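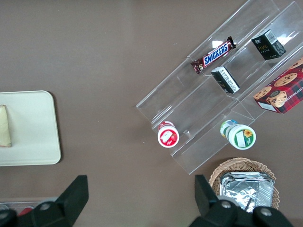

Tray and clear tiered stand on the tabletop.

Kirkunton Lyrics and Chart Notes: data card

Version 4
Maintained by Melati Wibisono and Euan Kinnear
Contact: open an issue on the tracker

Summary

Kirkunton is a table of 1192 country and country-pop singles with hand-checked notes on song form, key, tempo and lyric structure. It was built for work on how choruses repeat. It contains no full lyrics and no audio. Each row describes one recording. Two versions of the same song by different singers are two rows, joined by work_id.

What changed in version 4

Soundtrack singles now have their own release_type value. Before, they were marked "album", and the film title was lost.
The tempo column is a number. Older files had strings such as "92-94".
Duet rows list both singers in the order printed on the label.
60 rows were dropped as duplicates. Their old row numbers are not reused.

Files

songs.csv: one row per recording
sections.csv: one row per section (verse, chorus, bridge, tag), with start and end times in seconds
repeats.csv: line repeat counts per section, no words
sources.csv: where each title, writer credit and release year was found

Columns in songs.csv

row_id: integer, stable between versions
work_id: integer, shared by all recordings of one song
title: as printed on the release, with original capitals
artist: as printed
writers: separated by semicolons, family name last
release_type: album, single, soundtrack, live
key_start, key_end: these differ when the song modulates
tempo: beats per minute, taken in the first chorus
slow_build: 0 or 1, see below
checked_by: initials of the second listener

Annotation

One listener marks the sections and a second listener checks them. Samran Intarasuk wrote the marking guide and settled the cases where the two did not agree. A chorus is marked as a chorus only if its words return at least once with no more than one line changed. A pre-chorus counts as part of the verse.

slow_build is set to 1 when drums or full band enter after the first chorus. This is the least reliable column. It should not be used as a stand-in for "ballad".

Loading

All files are UTF-8, comma separated, with a header row. Empty cells mean unknown. The string "none" means checked and absent, for example a song with no bridge. The Alvarado loader reads the set directly, but versions before the current one treat "none" as empty. Set keep_none to true.

For a quick test, use the first 1000 rows of songs.csv. They are in shuffled order and can be treated as a sample. The rows after that were added later and lean toward soundtrack releases.

Known problems

Writer credits for older singles sometimes follow the record label and sometimes the publisher. The two can differ. sources.csv says which was used.

Live recordings have section times that include crowd noise before the first bar.

Key changes inside a tag are not recorded. key_end gives the key of the last full chorus.
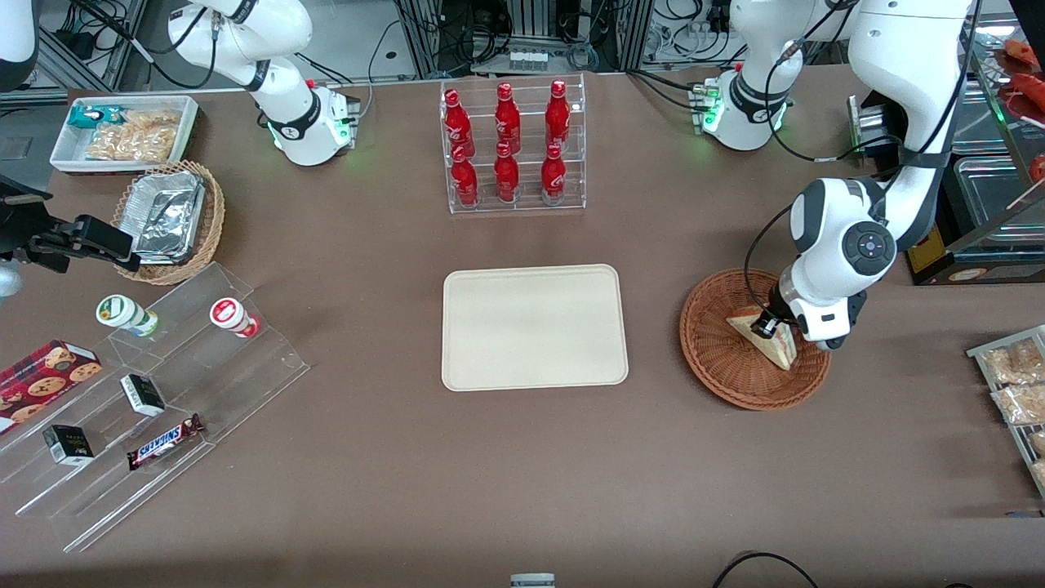 Dougal MacKinnon objected to the key_end rule, saying that a final half-step lift often comes in the tag alone and that leaving it out makes the older singles look flatter than they are. He asked for a third column, key_tag, and offered to fill it for the rows he had already checked.

The request is open. key_tag will be added when every row with a marked tag has been heard again. Until then, filter on section type "tag" in sections.csv and treat key_end as unknown for those rows.

Related sets

Grorden covers radio edits and uses the same work_id values. Its section times do not line up with the ones here, as most edits have shorter intros. Join on work_id only.

Terms

The notes and counts may be reused with credit to the maintainers. Titles and credits are given as facts about the releases. Do not use the set to rebuild lyrics from outside sources and publish them under the Kirkunton name.

Thanks

Eduardo Tiongson wrote the duplicate check.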